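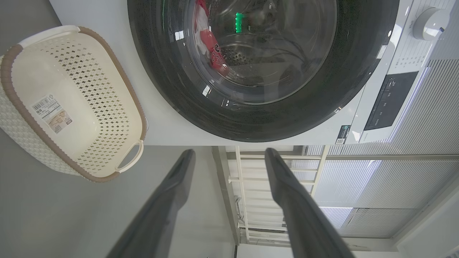

Slide 1. Front-loader, door shut, red and white garment against the drum.

Notes for speaker (Agata). Title: Household water demand and the Zilside meter data. Allow 20 minutes, questions at the end.

Slide 2. Start with the study area. Zilside is a single supply zone fed from the Rustham reservoir. 2545 properties on the network, 2515 with a working smart meter by January. The other 30 are left out of everything that follows. Say this early, it always gets asked.

Slide 3. Hourly readings only. An hourly figure does not tell you which appliance drew the water. Lanying's method splits the hour into likely uses by volume and time of day. Point to the shaded band on the chart: that is the error, and it is wide before 6 am.

Slide 4. Morning peak. Showers and toilets make up most of it. Laundry sits later and is flatter than the old planning curve assumes. Do not read out the table.

Slide 5. Leakage. Continuous flow overnight was flagged at 183 properties. Cathal's team visited all of them. Common faults were toilet valves and outside taps. Pause here, the map takes a moment to load.

Slide 6. Diary survey. Mihret ran this separately and the sample is small. Use it to check the split on slide 3, nothing more. If asked about household size, refer to the handout, page 4.

Slide 7. What changes in the model. Replace the single daily curve with two, weekday and weekend. Pipe sizing on the Jendstead branch to be rerun with both. Jarlath has the input files.

Slide 8. Contacts. Leave up during questions.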